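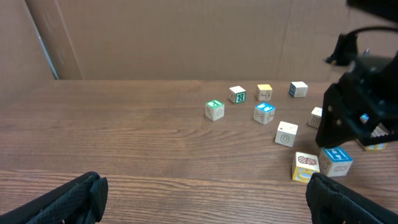
Finish for old alphabet blocks -- what's safe for a baby?

tirau_mom
posted August 7, 2022

Got a bag of old wooden letter blocks at a yard sale in Holtport back in April. Bare wood on most sides, a little rough, and they smell like somebody's basement. Want to clean them up for my nephew, he's at the everything-in-the-mouth stage. Do I need to seal them after sanding or can I leave them bare? And how fine do I go on the sandpaper? Husband has 200 in the garage, thats all. Also have half a can of Flivon wipe-on left from a shelf, no idea if that's ok for toys.

3 replies

sawdust_and_coffee
200 is fine to start, finish with 300 or whatever's close if you want them really smooth. Go easy on the letters. Don't soak them!! Damp rag, bit of dish soap, wipe, then stand them on a rack overnight. The end grain drinks up water and then you get cracks.

Finish -- bare is ok. If you want a little shine use food grade mineral oil, wipe on, wait 16 hours or so, wipe off the extra. Needs redoing now and then. Skip the Flivon unless the can says it's ok for toys once cured. Shelf stuff is shelf stuff.

One more thing, if the letters are painted and you don't know how old they are, test for lead before you sand anything. Dust is the worst part. If it comes up positive, toss them.

Iglesias306
baking soda in a closed box for the smell. couple weeks. worked on my kids blocks

grannyknots
I never put anything on ours and three kids chewed them. But I agree about the lead test, would not skip that. Check the size too, small ones are a choking risk. Sun helps with the smell, an afternoon on the porch and trun them over halfway.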